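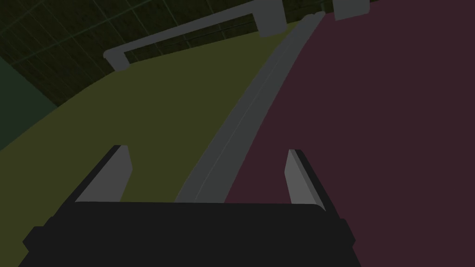

Gristine wrist-view episodes: known fault in the grasp set

Maintainer: Sorin Crăciun
Last edited: July 21, 2024
Status: usable with the filter described under Workaround

What this is

Simulated pick and pull episodes rendered from a camera on the gripper. The scenes are generated with Prendley and the arm is driven by the Anghel controller. Each episode has color images, joint positions, the commanded finger width and the measured finger width. Shading is flat and no textures are applied.

What went wrong

In 50 episodes of the February build, the gripper stays open after the close command is sent. The command appears in the log, but the measured width does not change. The arm then carries out the pull as if it were holding something, and the episode is saved with success = true.

The success flag was wrong because the check only looked at the final arm pose. It never looked at contact or finger width. A policy trained on these episodes learned to pull back from the target with its fingers apart, and that is how we found the fault.

Cause

The close command and the wrist rotation share a message queue. If the wrist is still turning when the close command arrives, Anghel drops the command and does not raise an error. Episodes with a strong camera tilt are hit most often, as they have the longest wrist move before the grasp.

You can't find the bad episodes from a single image. Open fingers in front of the target are normal during approach. Compare the commanded and measured widths over time instead.

Workaround

Run check_width on the whole set before training. It flags any episode where the two widths differ for more than 12 steps after a close command. Drop the flagged episodes or relabel them as failures. Don't cut them short and keep the approach, because the timing near the end is also off.

Slow gripper motion can set off the check by mistake. We looked at the flagged list by hand and found 2 good episodes in it. They are listed in keep.txt.

Fixed in the next build

The controller now holds the close command until the wrist stops. The success check needs contact on both fingers.

Not fixed

Irus exports still carry the old success flag. If you load the data through Irus, recompute the flag yourself.

Do not run a policy trained on the unfiltered set on a real arm.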